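Report of the Visit to the Karketti Paper Mill, Melbridge
Prepared for the Sikder Archive Society by Tyra Engström

On March 15, 2023, members of the Sikder Archive Society visited the Karketti paper mill in Melbridge at the invitation of its director, Jianguo Qin. The purpose of the visit was to see how the mill makes the cotton rag paper that the Society uses for repairs to bound volumes, and to discuss supply for the coming year. The Society was represented by Uzma Virk, Saqib Satti and the undersigned.

The party was received at the mill office and given a short account of the site. The mill stands on the east bank of the Rumulari, and the river supplied both power and process water until a deep well was sunk behind the drying loft. Water quality remains the mill's chief concern. Iron in the water leaves brown specks in the finished sheet, and Mr. Qin showed us two sheets from an early trial in which the specks could be felt with a fingertip. The well water is now filtered twice before it reaches the beater room.
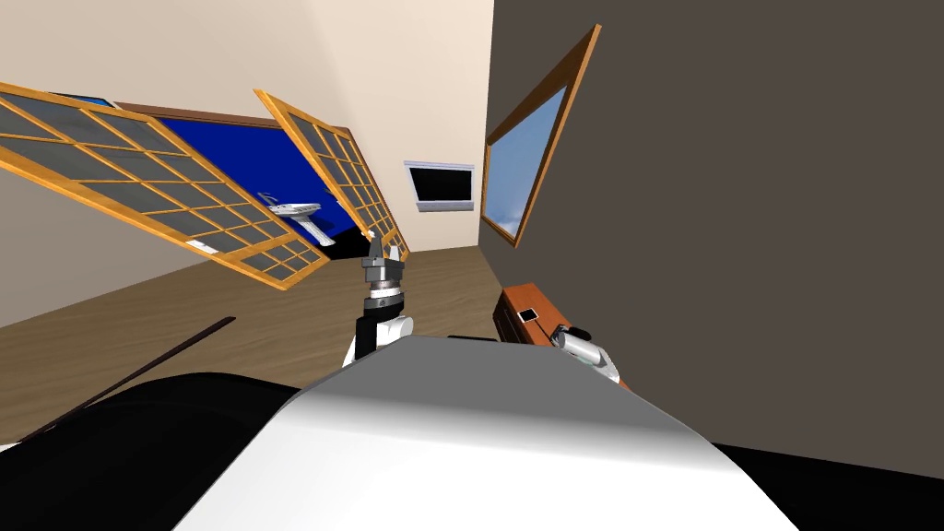 Why does the mill use cotton when most paper is made from wood pulp?
Cotton fibers are long and contain almost no lignin, the part of wood that turns paper yellow and brittle with age. A sheet made from cotton can be folded many times before it cracks, and it needs less chemical treatment to stay stable.

The tour began in the sorting room, where cotton offcuts arrive in bales from garment cutters. Buttons, thread and any synthetic cloth are taken out by hand. The clean cloth is chopped and passed to the beater, a long oval tub with a heavy bladed roll at one side. The noise in this room made conversation difficult, and most of our questions were held until the party had moved on.

Obaidul Seneviratne, the head vatman, explained the beating process. A short beating gives a soft, absorbent sheet. A long beating gives a hard sheet with a crisp rattle, which takes ink well but shrinks more as it dries. For repair paper the mill stops well before that point. Mr. Seneviratne judges the pulp by stirring a little of it into a glass jar of water and holding it up to the window. A laboratory test is also made on each batch, and the results are entered in a ledger kept beside the door. The batch in hand during our visit was number 2147.

In the vat room we watched sheets being formed on a pair of wooden molds. The vatman dips the mold, lifts it level and gives it one shake in each direction so that the fibers lock together. The coucher then turns the wet sheet out onto a felt. The two work in turn without speaking. Ms. Virk was invited to try a mold and produced a sheet with one thick corner, which was returned to the vat.

Pressing follows. The stack of felts and sheets goes under a hydraulic press rated at 90 tons, and a good deal of water runs off into the floor channel. The sheets are then separated and carried up to the loft.

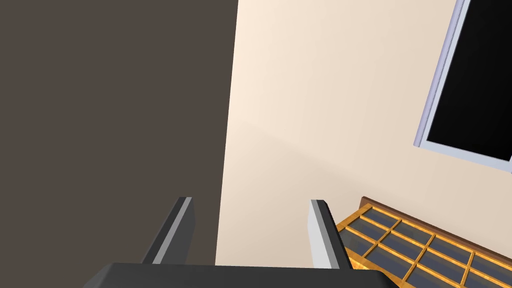 How long does a sheet take to dry in the loft?
In mild weather it takes 5 days. The shutters on both sides are opened or closed to control the flow of air, and drying is slowed on purpose in hot weather so that the edges of the sheet do not curl.

After drying, sheets intended for writing or printing are dipped in a warm gelatin size. Repair paper is left unsized. Mr. Satti asked whether a lightly sized version could be made for use on map linings, where the present stock has sometimes drawn in too much paste. Mr. Qin agreed to prepare a trial batch in two weights. He asked the Society to send samples of the paste it uses, along with a note of the recipe.

Discussion then turned to quantities. The Society's present order is for 4000 sheets a year, all in one weight. It was noted that the lighter weight is now preferred for book leaves and that the remaining stock of the heavier weight will last some time. The mill would be willing to divide the order, provided that the division is settled before the molds are scheduled in June. Prices will be confirmed in writing.

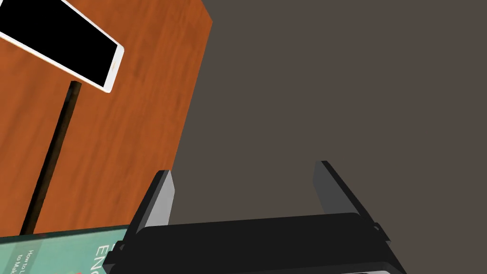

Color was the last matter raised. Natural cotton gives a bright sheet that can look harsh beside an older page, and the Society's binders have been toning the paper themselves with dilute acrylic color. The mill can blend unbleached cotton into the pulp to give a warmer tone throughout. We were shown a sample book of such blends, the darkest of them close to the shade of strong tea with milk. Ms. Virk selected three for light-fastness testing at the Society's bindery.

The party also saw the finishing room, where each sheet is checked against a light table and graded. Seconds are sold to local schools for drawing and printmaking. Sheets that fail altogether are returned to the beater.

The following actions were agreed:
Ms. Virk will report on the toned samples.
Mr. Satti will send the paste samples and recipe to the mill.
Mr. Qin will supply the trial batch and written prices.

The Society thanks Mr. Qin, Mr. Seneviratne and the staff of the Karketti mill for their time and for the lunch provided. Members who wish to handle the sample sheets may do so in the reading room on request.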